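Section 4. Setting Up a Two-Gripper Table Session

This section covers a recording session for the Kazmi hand-held grippers, from check-out to the first saved take. It assumes your group has finished Section 3 (charging and straps) and has a table assigned. Club members work in pairs, one pair to a table. New members should do their first session with someone who has already passed the Isia task.

4.1 Before you start

1. Sign out two grippers, one left and one right. The side is printed inside the handle.
2. Sign out one backpack unit per operator. Check that the battery reads 41 percent or higher. Below that it will not last a full block.
3. Clear the tabletop of everything except the task objects.
4. Put bags against the wall or under a bench. Keep the path to the stairs open.

Caution: Do not put a gripper down on its marker. The printed square scratches easily, and a scratched marker causes tracking dropouts.

4.2 Putting on the equipment

1. Put the backpack on first and tighten both shoulder straps.
2. Have your partner connect the gripper cables at the back. Do not reach behind and do it by feel.
3. Pick up the right gripper, then the left.
4. Open and close each jaw 9 times. The motion should be even, with no clicking.
5. Look down into the V of each jaw and check the soft pads. Report any tear or lifted edge before you record.

4.3 Position at the table

1. Stand square to the table with your elbows slightly bent.
2. Hold both grippers over the table and turn the markers up.
3. Ask your partner to step back. Partners wait off to the side with their hands down until the take ends.
4. Bring the two grippers toward each other and stop before they touch.

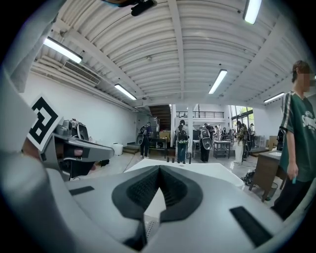 Abimbola Wike asked for a change to step 4 after the April sessions: left-handed operators should be allowed to bring the left gripper in first, and the manual should say so plainly, as two pairs had lost time arguing over it. The change is accepted. Either hand may lead, provided the same hand leads for the whole block.

Note: If the Clinari software shows only one gripper, turn the missing one slowly until its marker is picked up. If it does not appear, close the program, reconnect the cable and repeat from 4.2, step 2.

4.4 Recording a block

A block is 32 takes of the same task. Four blocks make a full set, less two warm-up takes that are thrown out, so a complete set should show 126 files.

1. Partner: open a new block in Clinari and enter the table number.
2. Operator: say "ready" and hold still until the tone.
3. Do the task at normal speed. Do not rush to finish.
4. Return to the start position and hold still until the second tone.
5. Partner: reset the objects and mark the take as good or bad.
6. Trade roles after each block.

If you drop an object, finish the take anyway and mark it bad. Dropped takes go in a separate folder and are used in the Skerneo challenge.

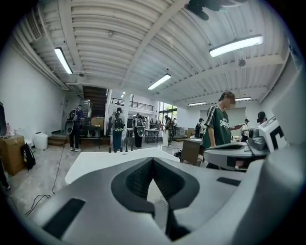

Between blocks, rest one gripper flat on the table with the marker facing up and the trigger clear of the edge. The other may stay in your hand if you are only waiting for a reset. For any break over five minutes, put both down and take the backpack off.

Caution: Watch for cables on the floor when you step away from the table. Unplug before you walk, even for a short distance.

4.5 Ending the session

1. Close the block and wait for the file count to stop changing.
2. Check the count against your log sheet. Write down any difference.
3. Wipe the pads with a dry cloth. Do not use cleaner.
4. Return the grippers to the rack and plug in the backpack units.

Log sheets go in the tray by 5:30 p.m. For uploading and naming files, see Section 5.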